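Gritov cable clip kit, three months on a tabletop arm

I bought the Gritov kit for the arm in our Dristetcombe workshop, which spends its days picking up toy food and putting it on plates. The gripper cables had always been a nuisance. They hang out in a loop and snag on whatever is lying near the base.

The kit is a bag of hook-and-loop straps, two swivel clips and a short printed guide. Fitting took me one Monday morning. The guide tells you to start at the base, but I'd start at the wrist – if the slack is wrong there, you redo everything else.

The straps are good. Over 3,000 picks I had to retighten one of them. The swivel clips are less good. The first cracked at 297 picks and the spare lasted 648, both at the screw hole. Roman Malinowski, who runs the second cell, swapped his for plain nylon P-clips and has had no trouble. 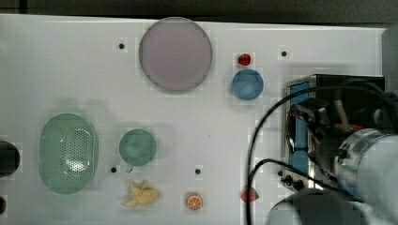
Cables at the gripper before fitting, with the toy food and dishes set out.

Leave enough slack for full wrist rotation. Jog the arm slowly through its whole range before you trim anything, and check the connectors again after a day of running.

Buy it for the straps and get your clips elsewhere. 3 out of 5.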